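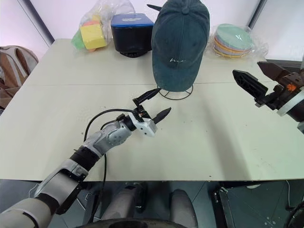

Equipment Planning for a Two-Arm Tabletop Station
Project report, Robotics Lab Practice
Nnamdi Ogundipe

1. Purpose

Our section was asked to write a purchase plan for a second two-arm station, to match the one the lab has now. The new station has to handle the same household items and has to be ready for the fall group in September. The limit for everything except the arms is $2000. The arms come out of the department's capital money and are not covered in this report.

I worked at the current station for 14 sessions before writing the plan. Most of what follows comes from notes I took then, and from the old order forms, which are in the blue binder by the door.

2. What has to be bought

The list has three groups: the table and its surroundings, the cables and mounting parts, and the objects the arms work with.

Table. The current top is pale, with a seam running across it from side to side. The seam doesn't matter for large items, but thin ones can catch on it, so I asked for a one-piece top. Clenorton sells one in the size we need. Skostov has a cheaper top that comes in two halves. I chose Clenorton and took the difference out of the shelving line.

Cables. The first order for the current station left no money for cable guides. The cables loop out from the wrists and some hang down past the front edge of the table. For the new station I put in sleeves and clips for both arms, plus one spare set. The quote from Truda was $168, with shipping included. This is a small part of the budget and I would not cut it.

Gripper fingers. These are wear parts. I planned for 3 spare pairs in the first year, to be kept in the station drawer and signed out on the sheet.

3. Objects

The object list took longer than expected. The lab wants items of different shapes and stiffness, and they also have to be easy to replace when they get damaged. I kept the groups already in use: a cap, a wire stand to put it on, colored blocks and round plates.

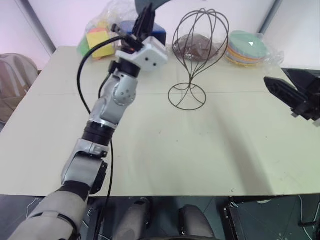 The stand should be ordered in two copies. It is made of thin metal rods, and if the top gets bent the cap will sit differently from one trial to the next. I found the same general type at two stores, and the price was close enough that I used the higher one in the budget.

Blocks and plates should stay in their clear bags between tasks. Clear plastic is a useful item in its own right for grasping tests, so I added a box of plain bags in two sizes. Caps should be bought in more than one color. A dark cap and a light one give different results under the same lights, and we only had notes for the dark one.

4. Things left out

I left out a second set of lights. Radulović had a good kit, but it would have used up the money for replacement objects. I also left out wheels for the table. The station has to be lined up again every time it is moved, and the lab manager asked that it stay in one spot.

5. Order of purchase

The table goes first because it has the longest delivery time. Cable parts and fingers can be ordered together once the arm mounts have been measured on the real top. Objects go last, and one person should buy them all in a single trip so the receipts stay together.

Any money left after the objects are bought should be held until the end of the first month of use. The price list and the three quotes are attached to the paper copy. The quotes need to be renewed if the order is placed after September.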